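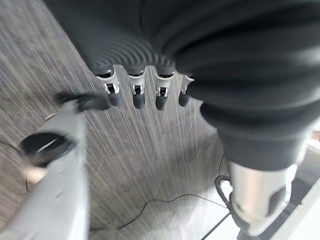 Décembre, carnet atelier, suite des essais de teinture sur coton sergé. Repris ce matin le bain gris anthracite avec le lot Kuson, celui qui restait de la commande Sayegh. Siham Chidiac voulait un gris plus sourd que le précédent, sans reflet bleu. Pour la cible, on part du gris foncé mat qu'on voit sur le dos de la main, au-dessus des doigts, là où la matière fait des ondes. Surtout pas le blanc argenté des maillons, trop froid, même pour le fil de surpiqûre.

Bain n° 15. Rapport de bain 1:20, sel ajouté en deux fois, carbonate à la fin. Montée lente jusqu'à 60 °C, palier de 45 minutes. J'ai coupé l'agitation deux minutes pour changer le joint de la cuve, à ne pas refaire : légère barre visible sur la lisière gauche de l'échantillon B. Le A est uni.

Rinçages : un froid, deux tièdes, un savonnage au bouillon, encore un froid. L'eau du dernier est claire. Le pH en sortie était encore à 8, donc petit passage à l'acide acétique avant essorage.

Séchage à plat sur les claies du fond. À comparer demain à la lumière du jour, côté cour, pas sous les néons. La dernière fois on a validé sous néon et le client a renvoyé la pièce.

Frottement à sec : correct, 4 sur l'échelle des gris. Frottement humide : 3, insuffisant pour l'ameublement. Siham pense que le savonnage est trop court. Moi je regarderais plutôt l'eau, elle est dure en ce moment et l'adoucisseur n'a pas été régénéré. Faire les deux essais séparément, sinon on ne saura pas.

Stock : le noir réactif Drirley baisse, il en reste assez pour un bain de laboratoire et une demi-production. J'ai demandé le prix au bidon et au fût. Réf. interne 2658 à reporter sur la fiche, l'ancienne étiquette est illisible.

Le jaune de nuançage est ouvert depuis l'été. Il a pris un peu l'humidité, des grumeaux au fond du pot. Tamisé avant pesée. Racheter en petit conditionnement.

Pour le finissage, essai avec l'adoucissant Sandex sur la moitié de A. Toucher plus rond, mais la teinte monte un peu, elle paraît plus foncée. Il faudra compenser dans la recette si on le garde. Sans adoucissant le sergé reste sec et marque au pli.

À faire :
- refaire le 15 avec savonnage doublé
- même recette à l'eau adoucie
- couper un témoin de B avec la barre, l'agrafer ici
- rappeler Sayegh pour le métrage (2000 m annoncés, rien d'écrit)
- régénérer l'adoucisseur

16 h 30. Relu la pesée du sel, c'est bon. Cuve vidée, filtre nettoyé.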